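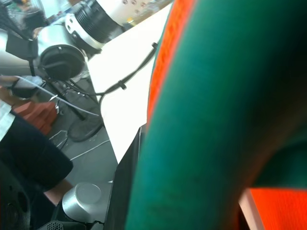
Home News Kit Services Archive Contact
Search this site Go

Grundero adds wrist camera kit to hire list

Grundero now hires out the Sadum wrist camera kit, a small camera that fixes to the end of a robot arm and records what the gripper is doing at close range. The kit comes with the camera, a mounting plate, cable clips and a short printed guide. Hire costs £40 a day, or customers can buy the kit outright for £1,279.

Ottó Dobos tried it over 8 days in January on a bench with two arms, handling cloth and other soft goods. He found the picture steady and the fitting simple, with one hex key needed. His main complaint is focus. Fabric held right up against the gripper goes soft, and bright table tops lose detail under strong lamps. He suggests a matt cover on the table and turning the lamps down before the first run.

Cables need some care too. Dobos says to clip them along the table and leave slack at the wrist, as a tight lead pulled the plug out on him twice.

The Pesura software needed to view and save the recordings is included for 2 users. Setup by a Kovács engineer can be added when booking.

Bookings opened on 2/17/26. Kits go out from the main store and should be returned in the case supplied.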